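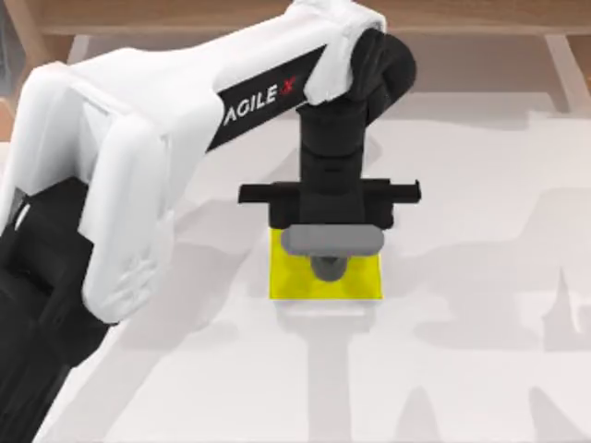
The Arm That Learned to Doubt Its Own Shadow

A small group in Priltham wants to know why simulated robots get worse when the lighting gets better

Six in the evening, second floor of the Skanovent building in Priltham, and Gudrun Schwerdtfeger is watching a yellow block. Has been since lunch. The block is a square, flat thing that lives on a white table inside a computer, and a robot arm with AGILE X printed along the top of it keeps coming down to it. Down, touch, up. Reset. Down again.

"You stop seeing it after a while," she says. "Then it misses and you see it again."

It misses less than it used to. How much less is the reason I took two trains to get here.

Schwerdtfeger runs what the group calls Rosta, a training method for robot arms that work from camera pictures alone. No depth sensor, no map of the table handed over in advance. The arm gets an image, decides on a small motion, gets another image. All the practice happens in simulation, because simulation is cheap and nothing breaks. Then the learned behavior gets copied to a real arm on a real table, and that is where things usually go wrong.

Everyone in the field knows that gap. The usual cure is to scramble everything. Change the table color, change the block color, throw in silly textures, swing the lights about, and hope that what the arm learns is tough enough to survive the real world. It works, up to a point. Costs a lot of computer time.

Lutz Wegener, who wrote most of the rendering code, had a different hunch. He'd spent a winter making the simulated table look better. Softer light. Proper grain on the wooden beam behind the table. Soft gray shadows falling across the white top the way they would in a room with more than one window. He was proud of it.

Then the arms got worse.

"I thought I broke something," Wegener says. "I went through the whole code. Two weeks. Nothing was broken."

What had changed was the shadows. In the old, ugly version there was a single hard shadow, right under the gripper, and the arm had quietly learned to use it. When the shadow met the gripper, the block was there. Easy. A cheap trick for judging height from a flat picture, and a good one so long as the lamp never moves. In the new version the shadows spread and went blurry, and some of them fell far from anything the arm was reaching for. The trick stopped paying. On the real table, with real windows, it had never paid.

So the group turned it around. If the arm leans on shadows, make it find out the hard way that shadows lie.

How it works

The core of Rosta is almost embarassingly small. Each practice run is rendered twice. Same arm, same block, same motion. The only difference is the shadows, which come from one set of lamps in the first version and from another set in the second. The arm's network looks at both and has to choose the same motion. If it picks two different ones it gets penalised, and the size of the penalty depends on how far apart they were.

That's it. There are no scrambled colors or silly textures. The table stays white and the block stays yellow.

Frauke Strobel, who designed the tests, was the one who insisted on keeping things that plain. She didn't want a result that could be explained six ways. "If you change everything and it gets better, fine, congratulations, you know nothing," she says. She talks fast and eats standing up. One change at a time was her rule, and by all accounts she was not popular for it in August.

The numbers, then. Strobel's test was 600 attempts on the real arm, block in a new place each time, blinds up or down according to a list she'd drawn up beforehand and wouldn't let the others see. The arm had to come down on top of the block and lift it clear. Trained in the handsome simulator with no special treatment, it managed 26 percent. Trained with the paired shadows, 75.

Same network, same number of practice runs. The rendering bill goes up, obviously, with every run drawn twice, but drawing is the cheap part.

I asked to see a failure. Took a while to get one, which is a decent sign. The real arm came down a finger's width past the block, closed on nothing and lifted nothing with great confidence. Schwerdtfeger wrote it in a notebook. Late sun, blinds up, she wrote. Most of the misses look like that one. Low light coming in sideways throws a long streak across the table and the arm still falls for it now and then.

What it doesn't do

Peadar Noonan builds picking stations at Teuber and has been sent a copy of the method to try. He is polite about it. He is also not going to install it next week.

"A flat yellow square on a white table," he says down the phone. "I'd love to have that customer." His own bins hold shiny packaging, clear bags, stuff stacked on other stuff. Shadows fall on objects as well as between them. Reflections are a whole other headache and Rosta doesn't touch those at all.

He does like the diagnosis though. His team had an arm that performed beautifully in the mornings and went to pieces after lunch, and they'd blamed the motors, the camera mount, the heat. After reading the group's write-up they taped cardboard over a skylight. He won't say it fixed things completely. He says the cardboard is still up.

Schwerdtfeger takes the point about the yellow square. The next round uses several blocks with some stacked, so one will shade another, and early runs are, her word, grim. The arm gets cautious. It hovers. When every shadow might be a lie it apparently decides that waiting is safest, and you get a machine hanging over a table doing nothing much. Wegener thinks the penalty is too strong. Strobel thinks the penalty is fine and the network is too small. They've been having this argument since spring and I heard about forty minutes of it.

Theres a deeper question under it, about what an arm should be allowed to rely on. Shadows are useful. People use them all the time, anyone who's put a cup down in poor light has. Train it all out and you've thrown away real information. Sieglinde Rathjen, who studies depth perception in people and drops in on the group when her own lab is quiet, would prefer a method that teaches the arm when to believe a shadow. Match it to the lamp first, then trust it. Children take years over this, she says. She'd settle for the arm doing it in a month.

The others like the idea and have no clue yet how to build it. Schwerdtfeger has it on the whiteboard with a box drawn round it.

Quarter to seven. On the screen the gripper goes down over the yellow block again, gray pad across the top half of it. Touch, up. Reset. Wegener has gone to catch his bus. Strobel is pulling the blinds halfway for the evening runs, checks her list, pulls them a bit further.

Comments (4)

benchtop_ray
Cardboard over the skylight, been there. We used a bedsheet. Did they try just fixing the lamps in place over the real table? Seems cheaper than retraining.

M. Okell
@benchtop_ray they could but then you're stuck with that table in that room for good. I think the blinds test is the whole point.

tinfoil_gripper
26 to 75 is great but I'd want to see it against full scrambling, not just against the pretty simulator. Is that in the write up? Article doesnt say.

Hanne
Nice piece. "Lifted nothing with great confidence" describes my whole department.

We use cookies to remember your settings and to see which stories get read. By continuing you accept our cookie policy. Accept all | Manage choices

Get the features newsletter in your inbox. Enter your email address to sign up. You can unsubscribe at any time.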